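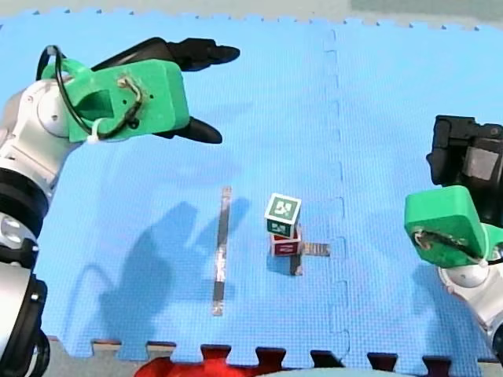 活动室蓝色拼接地垫,垫上叠着两个小方块

Brullwood 社区活动中心 九月例会纪要

时间:九月,晚七时开始,八时四十分结束
地点:中心一楼会议室
出席:活动室管理方、器材组、课程组、财务、家长代表两名
缺席:场地租用方(已书面说明)
记录:课程组

一、上次纪要
上次纪要通过,改动一处:第四项“储物架移至北墙”应为“移至东墙”。储物架现已在东墙,不再讨论。

二、活动室地垫
器材组报告,活动室的拼接地垫已全部换成亮蓝色,表面带细密的编织样纹理。供货方为 Zimport,共到货146片,铺设后余下的装箱放在楼梯间柜内。旧垫已清走。

课程组反映,新垫颜色均匀,小件教具放在上面容易找到,收课时漏捡的情况比上学期少。家长代表提出,靠门一排接缝在人多时会翘起。器材组答复,该处边条尚未到货,到货前先把门口两片取下,进门处铺原来的灰色脚垫。

关于清洁:每天最后一节课后用半干拖把擦一遍,不用含氯清洁剂。每月掀开一次,擦地面,晾半小时再拼回。掀垫由当天值班的人负责,登记在门后的表上。会上有人问能否整片卷起,器材组说这种垫子不能卷,只能拆开叠放。

穿鞋问题讨论较久。课程组希望一律脱鞋,管理方认为晚间租用方难以做到。最后定为:白天课程脱鞋,晚间租用可穿室内鞋,不得穿外出的鞋。管理方负责更换门口告示。

三、小方块及桌面教具
课程组提出,小方块目前与积木混放,取用不便。叠放、配对两门练习都只用小方块,希望单独存放。同意。从下周起,小方块放入带盖浅盒,盒外贴标签,放储物架第二层。积木仍放最下层。

叠放练习的起始高度维持2块,熟练后再往上加,最高不超过5块。有教师建议画出摆放位置的底图,直接铺在垫上。家长代表担心纸张打滑。决定先试用布质底图一个月,十月例会再议。

方块边角磨损的,挑出来交器材组,不要放回盒里。

四、费用
财务报告,本季度活动室器材预算为4,000元,地垫款项已另行列支,不占用本预算。拟从中支出的项目有:浅盒、标签、布质底图、边条补购。各项报价尚未收齐,Barta 的浅盒报价已到,Stavolness 的报价仍在等。会议同意收齐后由财务与器材组共同选定,不必再提交例会,但须在下次会上通报结果。

家长代表询问可否公开账目。财务表示季度汇总一向贴在公告栏,本季度的将在月底贴出。

五、储物间钥匙
现有钥匙一把已弯,开锁费力。管理方去配新钥匙,旧的收回。配好以前,需要进储物间的请到前台登记。

六、其他
1. 活动室窗帘拉绳过长,管理方加装绳扣。
2. 空调滤网上次清洗是春季,应在天冷前再洗一次。
3. 晚间租用方书面提出希望把结束时间延后十五分钟。因其未到会,留待下次讨论。
4. 公告栏玻璃门合不严,器材组看一下合页。

七、待办
器材组:催边条;取下门口两片地垫;收取磨损方块;检查公告栏合页。
课程组:分装小方块并贴标签;准备布质底图,记录试用情况。
管理方:更换告示;配钥匙;窗帘绳扣;安排滤网清洗。
财务:跟进 Stavolness 报价;月底张贴季度汇总。

下次会议定在十月,仍为晚七时,地点不变。需要列入议程的事项请提前交课程组。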